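Einblicke in den Tag der offenen Tür der Rilesow-Werkstätten

Mit einer öffentlichen Vorführung im Bereich Handhabungstechnik haben die Rilesow-Werkstätten ihr diesjähriges Besuchsprogramm eröffnet. Insgesamt 1014 Gäste nutzten die Gelegenheit, sich über den Stand der Arbeiten zum Greifen und Ablegen von Geschirr zu informieren. Die Galerie gibt Eindrücke vom Arbeitsplatz der beiden Roboterarme wieder.
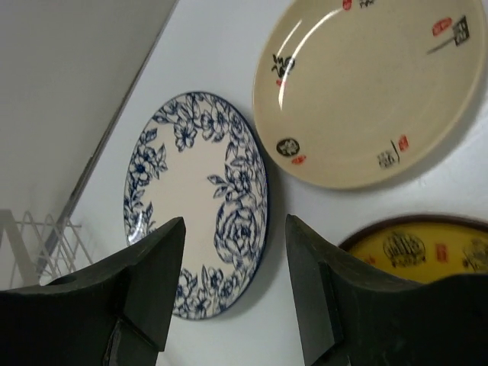
Brilwood, im November

Zur Begrüßung erläuterte die Leiterin des Bereichs, Latrice Szabo, die Ziele des Vorhabens Pumex. Untersucht wird, wie sich Teller unterschiedlicher Größe und Glasur mit einfachen Zweifingergreifern sicher handhaben lassen. Gemusterte und glänzende Oberflächen stellen dabei besondere Anforderungen an die Bildauswertung, da Lichtreflexe den Rand eines Tellers überdecken können.

Greifen am Rand

Der gelbe Teller mit dunklem, rötlich braunem Rand wird am unteren Rand zwischen den beiden schwarzen Fingern gehalten. Auf der Schauseite sind ein rundes Medaillon sowie kleinere schwarze Embleme und rote Zeichen zu erkennen.

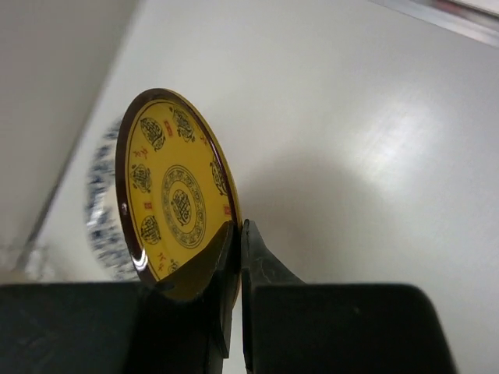
Für die Auslegung der Greiffinger ist Wenche Viklund verantwortlich. In ihrem Kurzvortrag ging sie auf die Frage ein, welche Anpresskraft bei glasierter Keramik vertretbar ist. Grundlage ihrer Ausführungen war eine Versuchsreihe mit 1578 Greifvorgängen, deren Auswertung den Gästen auf Schautafeln zugänglich gemacht wurde. Die Ergebnisse sollen im kommenden Jahr in den Werkstattberichten veröffentlicht werden.

Einordnen in den Ständer

Fünf runde Scheiben stehen hochkant nebeneinander, von Cremeweiß über Senfgelb und Blaugrau bis zu einem sehr dunklen Blau und Goldgelb. Der rechte Finger berührt zwei von ihnen, der linke hält deutlichen Abstand.
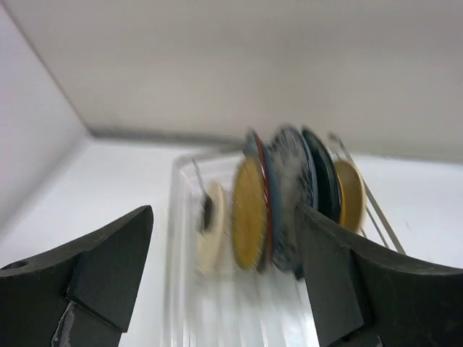 Die anschließende Fragerunde fand in drei Gruppen statt. Besonderes Interesse galt der Abstimmung zwischen den beiden Armen sowie den Kosten einer vergleichbaren Anlage für kleinere Betriebe. Vertreterinnen und Vertreter des Hauses Papadakis, das die Werkstätten seit mehreren Jahren fördert, standen ebenfalls für Gespräche zur Verfügung.

Der Arbeitsplatz in der Übersicht

Beide Arme sind an der Vorderseite des weißen Tisches auf einer Metallschiene montiert. Fünf Teller liegen auf der Fläche, ein beigefarbener mit kleinen dunkelbraunen Motiven steht im Drahtständer.
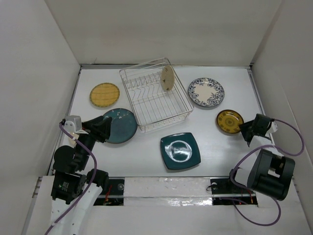 Hinweise für Besuchergruppen

Führungen durch den Bereich Handhabungstechnik sind nach schriftlicher Anmeldung möglich. Schulklassen und Ausbildungsgruppen werden gebeten, die voraussichtliche Teilnehmerzahl und eine Ansprechperson anzugeben. Anfragen nimmt die Geschäftsstelle der Rilesow-Werkstätten in Brilwood entgegen.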